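About Us

Cadwaladr & Ikell is a carpet and upholstery cleaning business. We tried for a while to find a grander way of putting it, and a consultant once offered us "textile wellness", but the van still says CARPETS on both sides and the phone still rings, so we left it.

The business started in a rented garage behind a tyre shop with 2 second-hand extraction machines, one of which worked. The Cadwaladr side of the family had come out of commercial laundry and knew a great deal about detergent. The Ikell side had a ute. There was a brief argument over whose name went first, settled alphabetically, which the Ikells have described ever since as a stitch-up.

For the first winter we did mostly end-of-lease jobs, and we learnt what people will put a rug over. Red wine is the famous one but it's far from the worst. Turmeric is worse. So is the blue stuff children are given at parties, and so is any product sold on television for getting out stains. If you have already used one of those, please tell us when you book. We won't be cross. We will bring a different bottle.

Where we work

We cover the whole of the Stevari valley, from the old cannery up to the reservoir road, and we'll go over the range to Drondeck on Mondays if there are enough bookings to pay for the petrol. Drondeck people are used to waiting for things and have been very decent about it. Anyone past Drondeck should ring and ask, and we'll be frank about whether it's worth your while.

Most of what we do is ordinary houses: lounge rooms, hallways, stairs, the one bedroom the dog was not supposed to be allowed in. We also look after 2 motels, a dental surgery and a bowls club whose carpet has a pattern so lively that we have never been entirely sure when it's clean. The club is happy, so we've stopped asking. 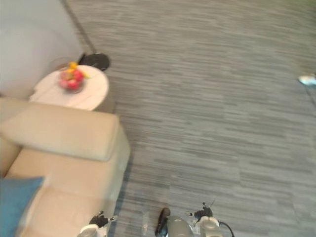
Striped grey carpet and a beige sofa: our usual line of work.

How we go about it

We vacuum first, and for a good deal longer than you'd expect. Dry soil is easy to lift while it's dry and a misery once you have turned it into mud, and a fair few of the bad jobs we get called in to redo were done by someone in too much of a hurry to plug in a vacuum. After that we pre-treat, leave it to sit, and rinse with hot water. Wool gets less heat and less water. So does anything with a jute backing, which will go brown at the edges if you so much as look at it with a full tank.

Sofas are done by hand with a smaller tool. We test a patch at the back first, down low where only the cat goes. If the dye moves, we stop and have a chat.

We'll shift light furniture. We don't shift pianos, fish tanks, or wardrobes that have anyone's grandmother's china on top. The smaller bits and pieces are best moved out before we come, along with anything living under the couch that you would like to see again.

A room generally wants the afternoon to dry with the windows open, and longer in July. Socks are fine. Please don't put the heavy furniture straight back on it, and please don't let the grandkids hold a disco.

What it costs

The minimum charge is $154, and that covers a lounge room and a hall of normal proportions. We quote by the room and we stick to the quote, even when the room proves to have an alcove that wasn't mentioned. Stairs are extra. Stairs have always been extra, everywhere, and once you have done a flight of them on your knees you stop feeling guilty about it.

We've cleaned about 3,000 carpets now, going by the job books, although one of the books got wet and that year is largely a matter of opinion.

What we won't do

We won't tell you a carpet can be saved when it can't. Sun fading is not dirt. Neither is the worn track between the telly and the fridge — that's just where the carpet used to be. We'll tell you so before we unload the hoses and there's no call-out fee for the bad news.

We don't sell protective coatings at the door, we don't have a loyalty card, and we don't have an app. There was going to be an app. It got as far as a logo.

Getting hold of us

Ring the office between 8 am and 4 pm, or leave a message and we'll call back that evening once the vans are in. If you're emailing, a photo of the stain helps, and so does your best guess at what it was.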